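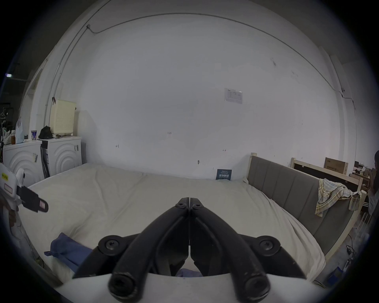

Zimonar Film Club, minutes of the January meeting, typed up by me because I lost the coin toss again

We got going a little late (parking!) with 40 of us in the room, and last meeting's minutes went through with one fix: the double bill was at the Doradness, not the Clisetti. My mistake, sorry.

First up was the spring horror weekend. I love this one, so forgive me if my notes run long. We have 6 slots and way too many titles, and the slasher people and the ghost people went at it for a good while. In the end we voted to give 2 slots to older black-and-white stuff and leave the rest open until the next meeting.
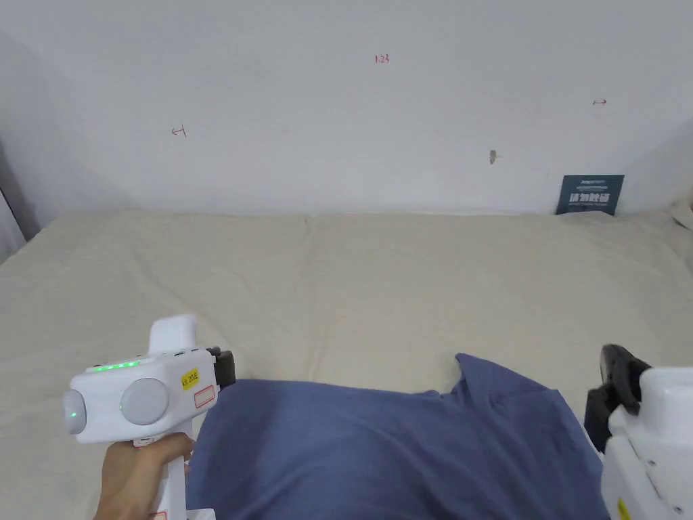 The Latuheru wants a deposit before they'll hold the big screen for us, and I said I'd call them and ask if they'd take half now. Motion to spend up to 3,000 dollars on the whole weekend, screening fees included, passed with two against.

Somebody asked for an intermission in anything over two hours. Lots of groaning, no vote, moved to next time.

Snacks: still bring your own, and please take your popcorn bags home with you.

Meeting closed after the trailer reel. Minutes posted 14 March 2019.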